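The sauce, second pot

August 17, 2019
Posted by mokarkitchen
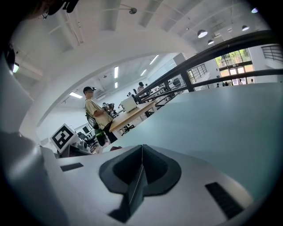
I had decided that today the tamarind sauce will be finished, and it is finished, but it is not the sauce I wanted. The first pot in July was too sweet and I gave most of it away. For this one I wrote down everything before I started, which I never do, and I kept the paper in my pocket the whole day. In the morning I was in the big white building, where the white arch curves over and you look through to the lower hall, and even there I was thinking about vinegar. It is a very bright, clean place and I thought that my kitchen in Mokar would never look like this, with the brown spots on the wall above the cooker. Then I went home by the market in Kasine and bought the last things: ginger, a small bag of cloves, and dates, the soft kind.

The tamarind I already had. It comes in a pressed block from the Rotich shop, and when I took out the seeds and the strings there remained 471 grams. I put it in hot water and left it while I ate lunch. I have learnt not to hurry this part. In July I pushed it through the sieve too early, and half of the good paste stayed on the wrong side and went in the bin.

After lunch I fried the onions slowly, with no colour, and then the garlic and ginger. The recipe of my mother has no garlic. I thought about this for a long time with the knife in my hand and then I put it in anyway. She would taste it in one second. After that came the dates, the tamarind, the vinegar, black pepper, cloves, mustard seed and the anchovies. I am still a little afraid of the anchovies. When they go in, the smell is strong and you think you have ruined everything, and ten minutes later you cannot find them any more, only that the sauce is deeper.

It cooked for 70 minutes. The paper said one hour, but at one hour it was running off the spoon like tea. I stood beside it almost all the time, with the window open. My eyes were crying from the vinegar and I had to go out on the balcony two times. The neighbour below has now closed her kitchen window, I heard it.

When it was a bit cooler I passed it through the sieve and weighed it, 1513 grams. I was pleased with this number until I tasted. It is sour first, then nothing, then a lot of clove at the end. There should be something in the middle. I added salt, and it was better, and then a spoon of dark sugar, and it was again a little better. Then I stopped, for I know myself, and in July this was the moment when I began to add sugar by the spoon and did not stop.

For comparison I opened the bottle of Fuvia which stands in the door of the fridge. It is much thinner than mine and darker, and I must say it is very good on a fried egg. I tried both on an egg, one on each side of the yolk. With the egg mine is too heavy and it sits in one place. But on a piece of cheese I like mine more. With cold potatoes also.

The bottles were another trouble. I washed them and heated them in the oven as one should, and then I saw that three of the lids did not fit, they are from another kind of bottle. I have kept them in the drawer for years believing they match. So a part of the sauce is now in a jam jar, which looks poor, and you cannot shake it on to anything, you need a spoon.

I read that such a sauce must rest, and that the clove becomes quieter with time. I put all of it on the low shelf in the store cupboard, where it is dark, behind the rice. I will open the first one in October. The jam jar I will keep in the fridge and use now, so that I know how it changes.

For the next pot: half of the cloves. Toast the mustard seed before. Perhaps one more onion, cooked until brown, to fill this empty place in the middle. Buy lids.

My hands still smell of it. I washed them with lemon and now they smell of lemon and anchovy. The big pan is in the sink with water and I will do it tomorrow.

Comments

pepperandsalt wrote:
Mine was all clove as well the first time. It does calm down, but give it the full two months. Did you use whole or ground?

mokarkitchen wrote:
Whole, but I crushed them a little in the mortar. Maybe this was the mistake.

pepperandsalt wrote:
Yes, leave them whole and tie them in a bit of cloth, then you can pull them out when you've had enough.

hillside_cook wrote:
Can it be done without the anchovies? My daughter doesn't eat fish. I was thinking of soy sauce or dried mushrooms.

mokarkitchen wrote:
I did not try it, but I think dried mushrooms would be nice. Then use less salt if you put also soy sauce, and please tell me how it came out.

brownbread wrote:
Try the jam jar one in a cheese toastie, spread under the cheese and not on top.

Last updated: the morning after, to correct the vinegar (it was malt vinegar, I had written cider)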